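We use cookies to keep you signed in. Accept all | Manage

1/ Spent June with the Saveck linkage gripper on our arm, putting it up against the old Wernham parallel jaw. Same job for both: an open Dell tower on its side, parts in and out. The Saveck brochure says "handles anything on a bench." We'll see.

2/ First gripe is bulk. With the fingers down by the drive cage there's a lot of black metal and not much computer left to work in.
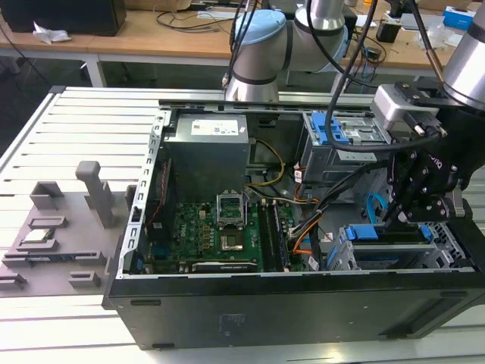 3/ Drives. I'll give it this one, grudgingly. It takes a 3.5-inch drive by the blue caddy and holds it at a tilt over the cage. 53 tries with the Saveck, 16 drops. The Wernham did worse. Neither number would get you a job at a repair shop.
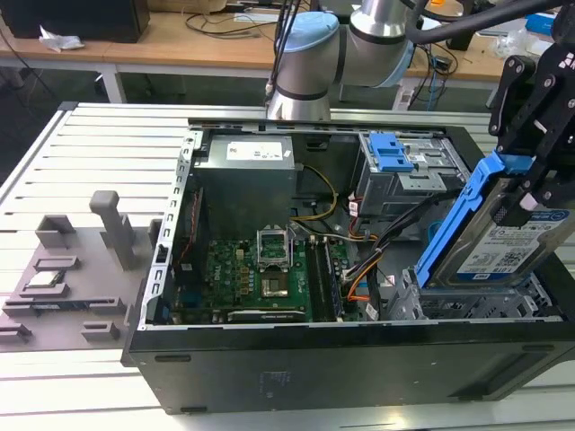
4/ Wrist camera next. Everyone sells you on the close view. Fine, but look what you're picking through – black cables on black cables, with the fingers poking into the bottom of the shot.

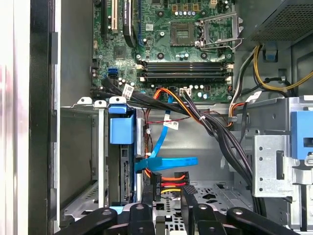 Last edited 4:40 PM

The memory slots read clearly enough. Depth on the wiring is mush. I logged 3253 depth readings over the cable bundle and threw out 1711 of them.

5/ Controller is the Alhassan box. Smooth, quiet, and the force limit is buried three menus down. Why?

6/ Reaching for the blue bracket, the wrist view is mostly jaws and screw heads right where I'd like to see the target. 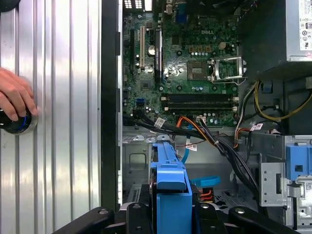
So I'm leaning on the fixed camera for the last inch, and I'd want that in writing before anyone at Clurnham pays for the wrist kit. Cable tests are next. I don't expect much.

Contact | © Clurnham Bench Notes | Back to top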